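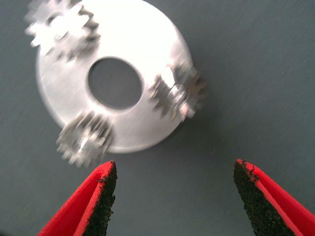

Abro hilo, que llevo toda la semana queriendo contaros lo de mi verano de clases de griego y siempre se me hace tarde. Empecé en abril, ya pasados los cincuenta, sin más motivo que las ganas de leer los carteles de la isla sin preguntarle a todo el mundo. La primera palabra que se me quedó de verdad fue δίσκος, y es que es un regalo para nosotros: un disco de metal, redondo y plano, con su agujero grande en el centro, se llama en griego casi como en casa. Me dio una confianza enorme, y completamente falsa, porque la segunda palabra ya fue otra historia.

El profesor se llama Spyros Michailidis y tiene una paciencia que yo no he visto en la vida. Damos clase por videollamada 2 tardes por semana, él con su café frío y yo con mi cuaderno de rayas (sí, de papel, dejadme). El primer día me dijo que en griego δίσκος también es la bandeja, la de llevar los vasos, y que no me fiara nunca de una palabra solo por tener cara de prima.

Y qué razón tenía. Τρένο, tren, bien. Μουσική, bien. Y luego llega ναι, que suena a «ne», que a mí me suena a no de toda la vida, ¡y es que sí! Me pasé un mes rechazando cosas que quería. En la panadería de Gkikas, el pueblo donde veraneamos, la señora me ofreció una empanada de espinacas, dije no con la cabeza mientras decía ναι con la boca y la pobre se quedó con la bolsa a medio abrir.

Lo del alfabeto asusta menos de lo que parece, os lo prometo. En unas cuantas tardes lo lees, despacito, como los niños, moviendo los labios. Lo que cuesta es la cantidad de maneras de escribir el sonido «i». Tenéis η, ι, υ, ει, οι, y alguna más por ahí escondida. Al leer da igual, pero en el dictado yo echo una moneda al aire y pierdo casi siempre.
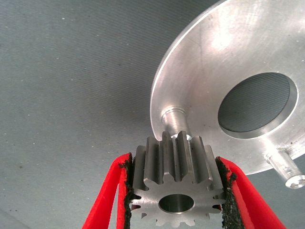

Me contesta por aquí Stavros Zervas que los dictados no se le dan bien a ningún griego tampoco, que él de pequeño se inventaba trucos para recordar qué palabra llevaba υ y cuál llevaba η, y que lo mejor es leer mucho y dejar de contar faltas. Gracias, Stavros, me lo apunto en la primera página, porque mi último dictado volvió con más rojo que azul.

Sigo, que me habéis preguntado varios por el vocabulario. Yo hago tarjetas a mano: palabra griega por un lado, española por el otro y, si puedo, un dibujito feo. Llevo 535, metidas en una caja de galletas que ya no cierra. Las repaso de 30 en 30 mientras se hace el arroz, y las que fallo van al bolsillo del delantal y salen otra vez con el postre. Mi marido se sabe ya unas cuantas de oírme, y encima las pronuncia mejor que yo, cosa que me fastidia bastante.

En octubre quiero pasar al nivel siguiente, el de los verbos en pasado. Spyros dice que con lo que hay en la caja llego de sobra. Mientras tanto, si alguien sabe de cuentos cortos en griego fácil, con letra grande a poder ser, que me los deje por aquí debajo y mañana os leo a todos con calma.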